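기록 보관소의 문은 누구에게 열려 있는가

저는 Drumov에서 자랐고, 한국에 온 후에도 역사 글을 계속 읽습니다. 한국어로 의견을 쓰는 것은 아직 조심스럽지만, 이번 일은 쓰고 싶습니다.

Jestport 시립 기록관은 올해 봄부터 전후 시기의 시의회 문서를 신청한 사람에게만 보여 줍니다. 해당하는 문서는 1,098건입니다. 신청서에는 연구 목적을 적어야 하고, 소속 기관의 도장도 필요합니다. 저처럼 소속이 없는 독자는 첫 장에서 멈추게 됩니다.

기록관은 오해를 막기 위한 조치라고 설명합니다. 저는 이 설명에 동의하기 어렵습니다. 문서를 잘못 읽는 사람은 대학 안에도 있고 밖에도 있습니다. 잘못된 해석은 같은 문서를 읽은 다른 사람이 고칠 수 있습니다. 문서를 볼 수 없으면 고칠 방법도 없습니다.
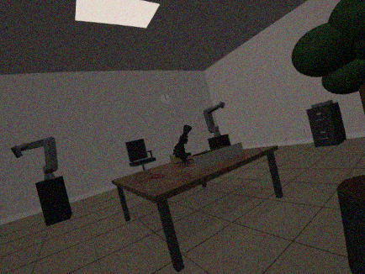

지난달 이 생각을 짧게 올렸을 때 Telley라는 이름의 독자가 댓글을 남겼습니다. 그 문서에는 이웃을 고발한 편지가 약 200통 들어 있고, 편지를 쓴 사람의 손자들이 아직 같은 동네에 산다는 내용이었습니다. 공개를 말하기 전에 그 가족들을 먼저 생각해 달라고 했습니다.

저는 이 댓글을 여러 번 읽었습니다. 맞는 말이라고 생각합니다. 그러나 편지의 이름을 가리는 일과 예산 회의록까지 닫는 일은 서로 다릅니다. Nieto 기록관은 개인 편지만 40년 더 닫아 두고 나머지는 모두 열었습니다. Jestport도 같은 방법을 검토할 수 있습니다.

저는 11월에 다시 열람을 신청할 생각입니다. 소속 칸에는 '독자'라고 쓰겠습니다.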